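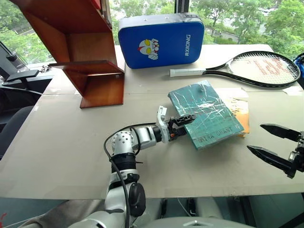
PRODUCT NEWS / ROBOTICS

Ustura opens orders for Truvov two-arm tabletop kit

Lowther, 9/16/23 - Ustura today opened orders for Truvov, a two-arm kit for labs, repair counters and small returns desks that handle a bit of everything. First units ship to existing customers. Everyone else, join the list.

What's in the box: two arms, two-finger grippers, cables, a table clamp set and a license for Erora, the company's control software. Tables not included. Neither is the PC.

Truvov is built for mixed items. Books still in plastic wrap, paper envelopes, sports gear, padded cases. Shiny film is a known headache for gripping and for cameras, and it was the first thing early customers asked about. The Truvov gripper can press in from the side of a flat item, so a book doesn't have to be standing up or lined up square with the table. One arm works the item, the other can wait close by with its fingers open.

Setup takes 60 minutes by the book, less if the table is already cleared for bolts. Erora comes loaded with 33 starter routines: slide, turn, lift, hand over, stack on shelf and so on. Customers can record there own by guiding the arms through the motion once, then trimming the result on screen. No code needed for that part. Code is needed for conveyor links, see the integration guide.

Also new in this release:

Quick-change finger tips, narrow and wide. Narrow is standard.
Slower default speed when both arms share the same half of the table.
Pause button on the main screen, finally. Was two menus down in the beta.
Log export to plain text.

The beta ran through August at the Lowther workshop with more than 83 different household and office items. Thin loose paper is still hard and is not supported in this version. An update is planned, no date yet.

Warranty is 18 months on arms and grippers. Finger tips are a wear part and not covered. Spare tips ship in the same week as orderd, stock permitting.

Pricing is by quote and depends on mounting and support level. Demo slots at Lowther can be booked thru the Ustura sales desk, bring your own items if you want them tried. Nothing over the size of a tennis racket please.

Press kit and spec sheet on request from the Ustura press office.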